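News from the Indgate swap shelf

Well, what a spring it has been! When we put up the first shelf in the old ticket hall at Indgate, we thought we might shift a few paperbacks and perhaps the odd jigsaw (there is always a jigsaw). By the end of May you had brought in 1053 books between you, and we've had to borrow a second bookcase from our friends at Kuvar, who were very good about it and even carried it up the steps.

A good many of those books are now off on their travels. Two vanloads are going over to Plultdale, where the reading room reopens in June after all that trouble with the roof, and they have asked especially for crime, cookery and anything with large print. If you have been holding on to a long detective series and can bear to part with it, now is the moment!

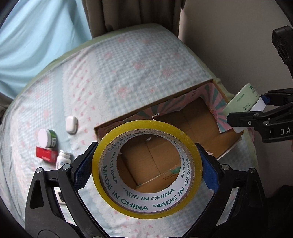
Packing tape, much in demand this month.

We are still short of strong boxes, the smaller the better, as a big one full of hardbacks is no joke on the stairs. Please leave them flat by the side door any morning before eleven. The Reddy bakery has already promised us three dozen, which smell faintly of currant buns, and we are very grateful.

Children's books are staying put for now, as the Saturday-style story corner is such a happy muddle of cushions and we'd hate to leave it bare over the summer. Do keep bringing picture books, chewed corners and all. The kettle goes on at half past ten, and there is usually cake.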